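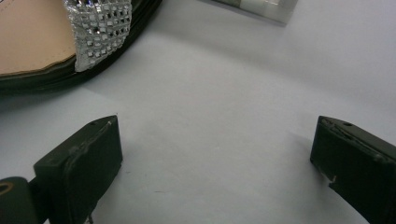

Figure 2. White tabletop with a sandal at the upper left.

4.2 Time use in the endgame

The game records come from the Tiston and Adby clubs, which both play on the 19x19 board with byo-yomi. We kept 700 games that reached the counting stage. Games that ended by resignation are treated in Section 5. For every record we marked the start of the endgame with the Plimau program, and a second reader (Kleinschmidt) checked the mark by hand in 90 games. In 6 of these the reader put the start later than the program did, always in a game with an unfinished ko.

It was expected that stronger players would save their time for the last boundary plays. The records do not support this in a clear way. Players of dan level used most of their main time before the endgame started, and after it they answered small sente moves very fast, also when a reverse sente play of larger value was open on the other side. Kyu players were slower here, but their order of moves was not worse when the position had only first-line and second-line plays left.

A similar remark is made by Fogh in her study of the Magbanua league, where the main time was 70 minutes. Her definition of the endgame is wider than ours and includes invasions at the 3-3 point, so the two sets of results should be compared with care. The effect of komi on the choice between gote plays is left for Section 4.3.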